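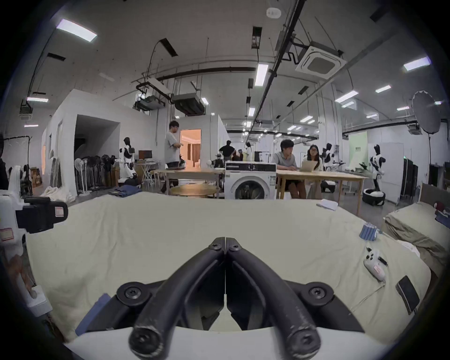
Ticket 633 – Le drap Fudalitz plisse et glisse dès qu'on plie du linge dessus

Statut : résolu (à moitié, je vous raconte)
Ouvert le : 2021-08-05
Lieu : salle Uromari, coin linge
Adressé à : assistance Conuvar
Objet : drap de recouvrement Fudalitz, largeur 260, posé en juin

Le problème

Bonjour à toute l'équipe ! Je reviens vers vous parce que le formulaire ne m'autorisait que quelques lignes et qu'il m'en faut nettement plus. On vous a pris le grand drap de recouvrement Fudalitz pour notre coin pliage, le clair. La couleur est très bien, le linge bleu ressort parfaitement dessus et on repère tout de suite un bord de travers. Ça, rien à redire.

Le souci, c'est que le tissu ne reste pas en place. On attrape le bord d'un vêtement, on tire doucement vers soi, et le drap vient avec. Au bout d'un moment il y a des plis partout, le vêtement suit les plis, et la pile finit de guingois. J'ai replié le même haut bleu tant de fois que je le connais par cœur. Et comme on pose aussi nos petites affaires dessus (le téléphone, une manette de jeu, une feuille de papier...), à chaque secousse tout ça se balade vers le bord.

Ce que j'avais déjà essayé avant de vous écrire :

– Retendre à la main. Ça tient le temps de plier deux ou trois chiffons.
– Tourner le drap d'un quart de tour. Pire, il devient trop court d'un côté.
– Mettre la pile de linge déjà plié dans un coin pour faire poids. Pas bête, mais dès qu'on range la pile dans l'armoire, on revient au point de départ.
– Râler. Aucun effet mesurable.

Réponse de Conuvar (copiée ici pour garder tout au même endroit)

« Merci de vérifier que le drap a été lavé au moins une fois avant usage, que l'ourlet large est bien placé côté utilisateur et que la surface en dessous est propre et sèche. Si le glissement persiste, nous conseillons la sous-nappe antidérapante Cho. »

Alors, dans l'ordre.

Lavage : non, jamais fait, j'avoue. Je l'avais sorti de l'emballage et posé direct, trop pressée de m'en servir. Pourtant le lave-linge est à quelques pas, je n'ai vraiment aucune excuse !

Ourlet : il était à l'envers. L'ourlet large partait vers le fond. Ce n'est écrit nulle part sur la notice, ou alors en tellement petit que je suis passée à côté. Si vous pouvez l'ajouter en gros à la prochaine impression, vous sauverez des gens.

Surface : propre, sèche, mais très lisse. Je soupçonne que c'est là que tout se joue.

Premier essai : lavage et ourlet dans le bon sens

J'ai lancé un cycle court, sans adoucissant (votre notice le déconseille, et pour une fois je l'avais lue jusqu'au bout). Séchage à plat, pas de repassage. Ensuite j'ai remis le drap, ourlet large de mon côté, et j'ai lissé du milieu vers les bords avec le plat de la main.

Verdict : mieux, franchement mieux. Le tissu a pris un peu de tenue et il accroche davantage. Par contre les plis profonds reviennent encore, surtout en biais, du côté où l'on saisit le vêtement. Les ondulations douces, je m'en fiche, on plie très bien par-dessus. C'est le pli court et creux qui m'embête : le bord du vêtement tombe dedans, on croit avoir aligné, et en retournant on découvre un décalage d'un bon doigt.

J'ai aussi changé ma façon de faire. Avant je pinçais le vêtement et je tirais. Maintenant je pince, je soulève un peu, et je repose plus loin. Le drap bouge beaucoup moins. C'est plus lent – il faut le reconnaître – mais on ne refait pas la pile derrière.

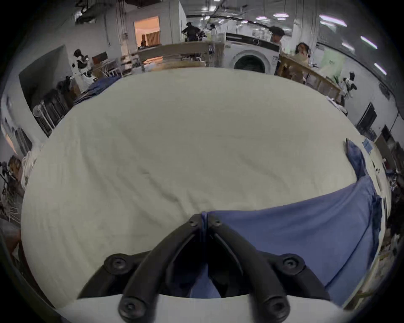

Deuxième essai : la sous-nappe Cho

Bon, je l'ai commandée en traînant les pieds, parce que payer un accessoire pour faire tenir un autre accessoire, ça me chatouille un peu. Elle est arrivée vite. On la déroule, on laisse reposer le temps que les bords arrêtent de rebiquer, on remet le drap dessus et on lisse.

Pour tester, j'ai repris exactement ce qui me posait problème : les hauts bleus, les chiffons pliés en pile, et un jean, qui est lourd et qui tire bien sur le tissu quand on le retourne. Les hauts passent sans souci. Les chiffons aussi. Le jean fait encore une petite vague au moment de rabattre une jambe sur l'autre, mais un coup de main à plat et elle disparaît.

Petite remarque pour vos autres clients : n'essayez pas de border le drap trop serré par-dessus la sous-nappe. Je l'ai fait le premier jour, ça crée une bosse tout le long du bord et la pile penche. Laissez-le tomber librement.

Ce qui reste ouvert

1. La sous-nappe est plus étroite que le drap. J'ai 6 cm de vide de chaque côté, et sur cette bande ça glisse toujours. Est-ce que la Cho existe en 260 ? Je n'ai pas trouvé sur votre site.

2. Peut-on laver la sous-nappe à la machine, ou seulement à l'éponge ? L'étiquette s'est décollée au déballage et je l'ai jetée avec le carton, bravo moi.

3. Le sens de l'ourlet sur la notice, voir plus haut. J'y tiens !

En attendant votre retour, je range les piles terminées côté gauche et je laisse la place libre devant moi pour plier. Quand je suis au bureau d'à côté, je garde un œil sur la machine et je vide le tambour dès la fin du cycle, parce qu'un vêtement qui a traîné en boule donne des plis que même le meilleur drap du monde ne rattrapera pas.
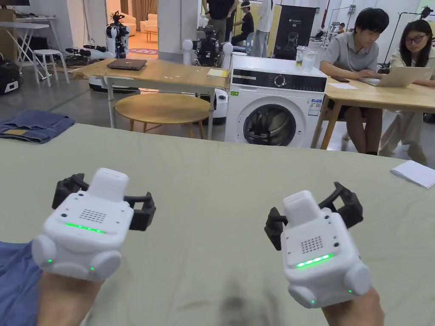 Salle Uromari, le coin linge vu depuis la table de pliage, lave-linge au fond à droite.

Dernier ajout : vous pouvez passer le ticket en « résolu » pour le glissement, mais gardez la question de la largeur ouverte s'il vous plaît. Et merci pour la réponse rapide, ça m'a évité de renvoyer le drap !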